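Workshop notes, October – Trorngate van, leisure battery and water

Started 7:10. Bheki had the side panel off before I got in. The old battery was reading low again, so it has gone on the bench charger overnight to see if it holds.

1. Battery box
Strap bolts rusted through on one side. Cut them off and cleaned up the floor plate. Akinyi wants the new box moved forward by 59 mm so the seat base clears the lid. Marked it out, not drilled yet. Check what runs underneath first – the gas pipe is close on that side.

2. Galley storage
Measured the cupboard over the sink. Plates and small dishes need to sit low or they rattle on any rough road. Nokuthula suggests non-slip matting and a rail across the front. Rail to be cut from the Pundley offcuts.
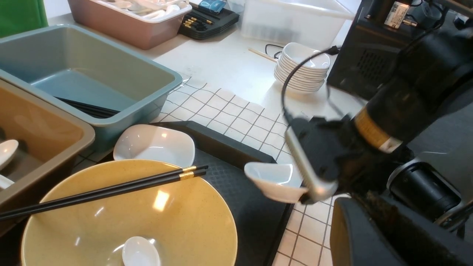
3. Water pump
Pump runs on for nearly 10 seconds after the tap is shut. Pressure switch adjusted by two quarter turns, slightly better. Pieter thinks there is air getting in at the filter bowl. New seal ordered from Edar.

Left to do: drill floor plate, fit the rail, change the seal and run the pump again. Sibusiso has the keys and the spare fuses. Fridge wiring not looked at.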